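Skeltotau Computer Refurbishing: Your Questions Answered

Do you take towers that don't turn on anymore?
Oh yes, please bring them in! Plenty of the machines that come to us are as dead as a doornail, and we're still glad to have them for the drive cages, the cables and the power supplies.

Should I take my memory out first?
You're welcome to, and lots of folks do if they have a second computer at home that could use it. If you'd like us to do it for you, just tell Rodica Bratu at the front desk and we'll bag the sticks with your name on them.

What about my files?
Please back up anything you love (photos especially!) before you drop off. We can copy a drive for you for $15, and we keep your copy for 64 days.

How heavy can a tower be?
We can manage up to 100 pounds, so don't worry about those big old workstations.

How do you work on a case?
We lay it down flat with the side panel off, so the board faces up and all the little latches and levers are easy to get at.
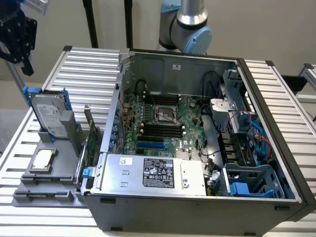

A tower on its side, with the processor socket and memory slots empty.

Can I buy just one part?
Certainly, ask Darius Lapiņa what's on the shelf.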